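Stendeck 600 Packing Bench, six months in

I run a small mail order business out of a unit in Kikville. We sell jars, tins, refill caps and small household bits, mostly in boxes you could carry under one arm. Up to last fall all the packing was done on two folding tables pushed together, and my back had opinions on that. I bought the Stendeck 600 in September and have used it nearly every working day.
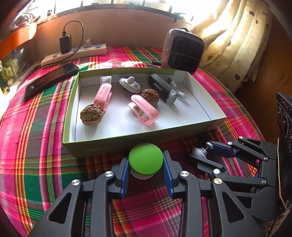 The 600 is the middle one in the range. The number is the depth of the top in millimeters, so a little under 24 inches. There is a shallower one, which I looked at and ruled out because our biggest carton would have hung over the front. There is also a deeper one that would not fit between the wall and the roller door. If you have the floor space I would get the deeper one. With a carton open on the 600 there is room for the tape gun and the packing slip and not a lot else.

It came on a pallet in three boxes. The legs and crossbars are steel, the top is a single slab, and the shelf and the roll holder are packed separately. The instructions are a folded sheet with drawings and hardly any words. They are fine up to step 6, where the crossbar is drawn the wrong way round. If you follow the drawing the holes don't meet, and you have to take off the two legs you just put on. I did exactly that. Flip the bar so the slots face the wall and it goes together. I wrote to Stendeck and got a polite reply saying the sheet would be corrected. A friend with a shop bought one after me and hers had the same sheet.

Two people can build it in an afternoon. One person could, but lifting the top onto the legs alone would be stupid.

Height

The height adjusts with pins, like a weight bench, and you set it before you load anything on it. There is no crank. I have mine on the fourth hole, which puts the surface just under my elbow when I stand straight. My part-timer is a good deal shorter and would like it two holes lower. In theory you can change it between shifts. In practice you would have to clear the bench, lift each end and move four pins, and we have done that once. She uses a step mat now. If you have people of very different heights sharing one bench, pay for something with a handle or a motor.

The top

The surface is smooth and pale and takes a knife better than I thought it would. We cut tape and card on it all day. There are marks if you get down and look along it in the light, but cartons still slide and nothing snags. Label glue comes off with rubbing alcohol. Marker does not. There is a faint address near the left corner that I think will be there forever.

The front edge is rounded, and I like that more than I expected to. The folding tables had a hard lip that dug into your forearms while you were taping. The corners are less well done. One of mine had a rough spot under the edging that caught a sweater, and I took it down with sandpaper.

It doesn't wobble. I have leaned my full weight on the front with a heavy carton at one end and the far legs stayed put. The feet screw in and out for an uneven floor, and ours is very uneven. Check them again after a week or so as mine had worked loose - a second nut on each foot would fix that, and you can buy those at any hardware store.

The shelf and the roll holder

The shelf sits over the back of the bench at eye level for me. It has a small lip at the front so things don't roll off. I keep tape, labels and the scale display up there. It is not rated for much and I wouldn't store stock on it.

The roll holder is the weak part. It is a bar between two brackets, and it is meant for kraft paper. With a full roll on it the bar bends a bit in the middle and the paper pulls crooked. Once the roll is half used it behaves. I put up with that for the first 2,000 orders and then swapped it for the Lallus holder, which bolts to the same slots and has a cutting bar with teeth. It was not cheap for what it is but I haven't thought about paper since. If you are ordering from scratch, leave the Stendeck holder off and put the money toward the Lallus.

We passed 4,000 orders on the bench last month. Nothing has broken. One plastic end cap fell off a crossbar and got swept up before I could put it back.

What else I looked at

Skinner makes a bench at nearly the same size with drawers built in. I tried one at a trade counter. The drawers ran nicely, but they sit right where your knees go if you use a stool, and the top was noticeably thinner. It costs more as well. For someone doing small repairs or kitting with a lot of little parts it may be the better buy. For closing cartons I didn't see the point of it.

I also thought about building one out of lumber and a kitchen counter. By the time I priced the counter, the legs and a weekend of my time there wasn't much in it.

Delivery took longer than quoted, and the driver would only bring the pallet to the door. Have a hand truck ready and somebody to hold the door open. The cartons are heavier than they look, the one with the top especially.

I would buy it again in the deeper size if I had the room, without the roll holder.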